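Start Forum Neue Beiträge Haushalt & Technik Robotik Suche Anmelden

Haushalt & Technik > Robotik > Tisch abräumen: wann kann das eine Maschine?

Erstellt von Nima Tehrani, 31. Dez. 2021

Nima Tehrani
Ich räume seit 14 Jahren jeden Abend denselben Tisch ab und habe einen Saugroboter, der die Hälfte der Wohnung ordentlich macht und sich in der anderen Hälfte am Teppich festfährt. Meine Frage an die Leute hier, die beruflich mit Automatisierung zu tun haben: Wann gibt es etwas, das Teller und Schüsseln vom Tisch in die Spülmaschine bringt? Ich meine zu kaufen, für normale Leute. Videos kenne ich genug.

Gholamreza Akbari
In den nächsten zehn Jahren nicht. Ich richte bei Heydari Greifzellen ein, wir setzen Gussteile um, 335 Stück pro Schicht. Das läuft, weil jedes Teil gleich ist und gleich liegt. Sobald ein Teil verdreht in der Kiste liegt, steht die Anlage und jemand muss hin. Bei dir zu Hause liegt alles verdreht.

Mahsa Naseri
Das mit "alles gleich" stimmt so nicht mehr. Griff in die Kiste mit 3D-Kamera gibt es seit Jahren, auch für gemischte Teile. Wir haben bei Clitier eine Zelle, die kommt mit 84 verschiedenen Artikeln zurecht, darunter Beutel und Flaschen. Langsam, aber sie kommt zurecht.

Gholamreza Akbari
Mit Sauger oder mit Fingern?

Mahsa Naseri
Sauger für das meiste. Finger für die Flaschen.

Gholamreza Akbari
Eben. Und jetzt nimm mit dem Sauger eine Schüssel mit Suppenrest und gerippter Außenwand.

Syahrul Setiawan
Ich verstehe die Diskussion nicht ganz. Die Spülmaschine ist doch der Haushaltsroboter. Die Waschmaschine auch. Das Einräumen dauert drei Minuten. Dafür einen Arm für den Preis eines Kleinwagens in die Küche zu stellen, rechnet sich nie. Bei uns in der Werkstatt in Junditley ist es dasselbe: Das Fegen macht eine Maschine, das Aufräumen der Werkbank macht der Lehrling.

Tahmineh Asadi
@Syahrul: Für dich sind es drei Minuten. Meine Mutter hat Rheuma in beiden Händen, für sie ist ein Stapel Teller ein echtes Problem. Für solche Leute würde sich ein Arm rechnen, auch wenn er eine halbe Stunde braucht. Sie hat ja Zeit. Schwierig wird es, wenn etwas runterfällt und sie die Scherben aufheben muss.

Syahrul Setiawan
Gut, das ist ein anderer Fall. Da würde ich aber zuerst an leichtes Kunststoffgeschirr und einen Servierwagen denken.

Tahmineh Asadi
Hat sie beides. Den Wagen muss auch jemand beladen.

Nima Tehrani
Mir ging es schon um den normalen Haushalt. Was genau ist denn das Schwere daran? Das Erkennen oder das Anfassen?

Mahsa Naseri
Beides, aber das Erkennen ist weiter. Einen Teller auf einer einfarbigen Platte findet heute jede bessere Kamera. Mit gemustertem Untergrund und durchsichtigen Flaschen wird es unzuverlässig. Tiefenkameras haben mit klarem Kunststoff immer noch Ärger. Ich hänge mal einen Küchentisch an, damit wir über dasselbe reden.
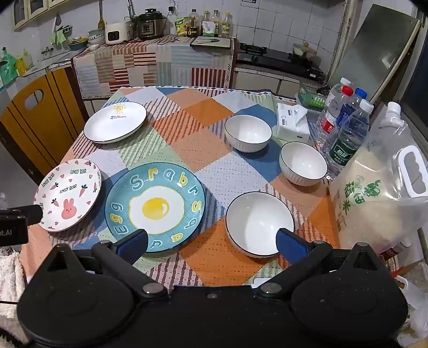

Drei Teller, drei Schüsseln, Patchworkdecke. Greifer vorn, Flaschen und Kanister hinten rechts.

Gholamreza Akbari
Danke, damit kann man arbeiten. Die Schüsseln wären für mich das kleinere Problem, mit zwei Fingern am Rand und gepolsterten Flächen geht das. Die Teller sind übler. Flach auf Stoff, da kommt man schlecht unter den Rand, und wenn man schiebt, kommt die Decke mit. Beim großen mit dem Spiegelei würde ich außerdem gern wissen, ob die Bilderkennung das Ei für Essen hält.

Mahsa Naseri
Würde ich ihr zutrauen. Das Dotter glänzt sogar. Dann lässt sie den Teller stehen, weil er angeblich noch voll ist. Mit Hase und Möhren auf dem anderen dasselbe.

Syahrul Setiawan
Und was macht sie mit der Taschentuchpackung? Die gehört nicht in die Spülmaschine. Der große Kanister mit dem Griff auch nicht, da sieht es nach Reis aus. Woher soll die Maschine wissen, was auf dem Tisch bleibt?

Mahsa Naseri
Das sagt man ihr. Liste mit Geschirr, alles andere bleibt stehen. Ist in der Kommissionierung genauso.

Gholamreza Akbari
In der Kommissionierung kauft aber keiner am Samstag neue Teller.

Tahmineh Asadi
Eine Bekannte hat bei Bivel im April einen Arm getestet, am Rollstuhl befestigt und mit Joystick. Becher nehmen und Tür öffnen ging nach etwas Übung. Teller hat sie gelassen. Sie fand es trotzdem besser als alles, was von allein fahren soll, weil sie selbst sieht, wann er danebengreift.

Nima Tehrani
Ferngesteuert hilft mir nicht, dann kann ich auch selbst räumen. Ich nehme mit: Schüsseln eher als Teller, Tischdecke weg, Flaschen vorher wegstellen. Wobei ich dann ja schon halb abgeräumt habe.

Gholamreza Akbari
So ist es bei uns in der Halle auch. Die Vorbereitung ist die Arbeit.

Mahsa Naseri
Zehn Jahre halte ich trotzdem für zu pessimistisch. Ich sage fünf, mit Einschränkungen beim Geschirr.

Gholamreza Akbari
Welche Einschränkungen?

Mahsa Naseri
Stapelbar, nicht zu flach, kein Glas.

Syahrul Setiawan
Also Campinggeschirr.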